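Orstead Residents' Survey - call for participants

We are looking for people who have moved to Orstead from a larger town or city in the last 4 years, or who have moved away from it in that time. The study is about why people change neighbourhood: rent, noise, safety after dark, how far it is to a doctor or a food shop. It is run by Eirlys Gough and Edin Pavlović for the Rosser housing project.

We need 200 people. You must be 18 or over and have lived at your old address for at least a year. You can rent, own or live with family. Only one person per household, please.

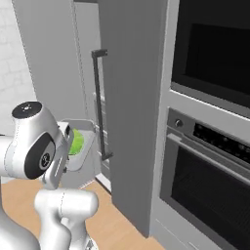 Taking part means filling in an online form, which takes roughly half an hour, and then a phone call with Pornthip Suksawat or Cadi Craddock. The call covers the same ground as the form but lets you say things in your own words. We ask about your street, your journey to work and any crime you reported or decided not to report. You can skip any question.

We also want a small number of people to keep a diary through August. Diary keepers write a few lines every evening - where they went on foot, what they bought locally, whether they felt at ease. Tell us on the form if you are interested.
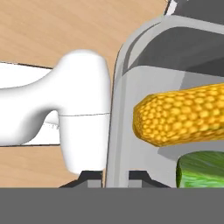 *Tabletop and grey container, computer-rendered view.*

**Payment:** a shopping voucher after the phone call, and two more for diary keepers, one halfway through and one at the end.

**Your details:** names and addresses are kept apart from your answers. The report will name districts but no streets.

**How to apply:** ask for a form at the Rosser desk in Orstead library, or leave your name and number there for Pouran Asadi. Forms are available in large print. If you have moved more than once, tell us about the latest move only.

Posted June 5, 2021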